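Brevis on the kitting bench: where we have got to

Those of you on earlies will have heard most of this over tea already, so apologies for the repetition. Stamex has told the Bustside branch that the arm known as Brevis will go on to the Yule line in December. It will take over loading the small rods into the kit boxes, a job now shared by nine of our members across two shifts. The company's slides say it will "free people up". We asked what for and were promised an answer by Friday. We are still waiting.

Before anything is bolted down on the shop floor, the arm is being practised on a computer. Innes Nisbet and I were shown this in the training room, with biscuits. The programmers build a room in software, put a table in it and have the arm go after a red stick among a few plain blocks. Run after run, with the room dressed up differently so that (we were told) the arm doesn't get too fond of one background. I can see the sense in that. I can also see that it bears very little likeness to the Yule line at ten to six in the morning, when half the trays have come over from stores with the lids stuck down.

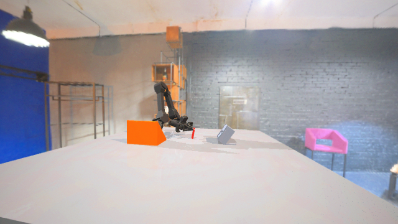
What the company says will change

Nobody loses their job. We have that in writing, for 29 weeks from the day the arm starts, and we have asked why it stops there. The nine kitters are to become "cell attendants", which as far as we can make out means feeding the arm, clearing it when it jams and signing for the boxes. The grade stays the same. The bonus doesn't, as it is worked out on boxes packed per person and the attendants won't be packing any. Management called this a detail to be tidied up. It is a fair slice of some people's rent, and we would like it tidied up first.

They also say the arm will be kinder on wrists, and here I will give them some credit. Jocelyn Lumbao has been on kitting longer than anyone and has had both hands strapped since the spring, and she would happily never load another rod. Her worry is the standing about. An attendant has to stay within reach of the stop button, so the walk to stores goes, and so does the chat at the hatch. She asked whether there would be a stool. It was written down.
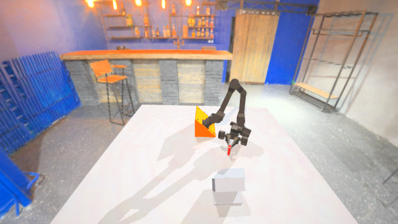
The kit boxes on Yule have a card divider, and the dividers are never square. Any kitter will nudge one over with a thumb without thinking about it, and I wanted to know what the arm does instead. The programmers said the dividers were "on the list". For now it has a thin red stick hanging straight down from the gripper, a pale box sitting in front of it on a clear white table and an orange wedge off to one side. All very tidy, in a room done up with a bar and shelves of bottles. Give it a bent divider and a rod with grease on it and I will start paying attention. If it can't cope, somebody will be standing there putting it right by hand, on the attendant's rate, and we would say that is still kitting and should be paid as kitting.

What we have asked for

A trial on the real line, with real boxes, before the rota is touched.

Bonus protected at the present average until a new scheme is agreed with the branch.

Proper training for attendants in work time. The first draft had it down as a video to watch at home.

A written rule that stoppages are logged against the machine and never against the person minding it. Those who remember the shrink-wrapper will know why this one is in bold on our copy.

Innes is collecting views from both shifts and would like to hear from the stores side too, as it is their trays that will have to arrive the right way up. Catch him at the hatch or leave a note in the branch pigeonhole. Anyone asked to sign a new job description before the branch has seen it should say they would like to take it away and read it, and then bring it to one of us.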